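Subject: Re: Cold store set point and vase life, cut roses
Date: January 28, 2021
List: Kaewsai growers and packers

An earlier message on this list said:

> We hold Matutex stems at 2 degrees for up to a week before dispatch
> and vase life has dropped compared with last season. The store logger
> shows no fault. Is the set point too low, or should we look at the
> water first?

I would leave the set point alone. Two degrees is normal for roses held in water, and a fall in vase life without visible petal damage does not suggest chilling. Check these in order.

First, the logger position. If it hangs near the evaporator it reads return air and tells you little about the middle of a full trolley. Put a second probe inside a bunch, between the stems, and leave it overnight. In our Plikon store the bunch temperature lagged the air by almost 2 degrees for the whole first night, and the display gave no sign of it.

Second, humidity. A store that defrosts too often dries the outer petals. Compare the defrost count with last season's if you kept it.

Third, grey mould. Spores arrive on the flower and need only a thin film of moisture to start. Stems moved from the cold into a warm packing room will pick up condensation, so keep the sleeves open until they have warmed. We changed this in November and complaints from the Caltatis round fell.

Fourth, the buckets. Wash with detergent, rinse, then disinfect. Disinfectant on a dirty bucket is wasted. Recut the stems after dry storage and never top up old solution.

On grading, cut stage matters as much as storage. Blooms already partly open at intake will not hold for a week at any set point and should go out first - we keep them apart from the tight buds.

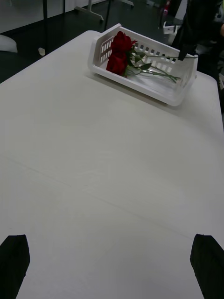

Page 53

The red stems are the ones to watch, as dark petals hide early spotting under packing room lamps. Look at the outer petals near the base, by daylight if possible.

If you run a comparison, take both lots from the same house and the same day's cut, and change one thing only. Our last trial was filed as batch 3388 and I can send the sheet to anyone who wants the layout. Please post the probe readings when you have them, with the trolley position noted.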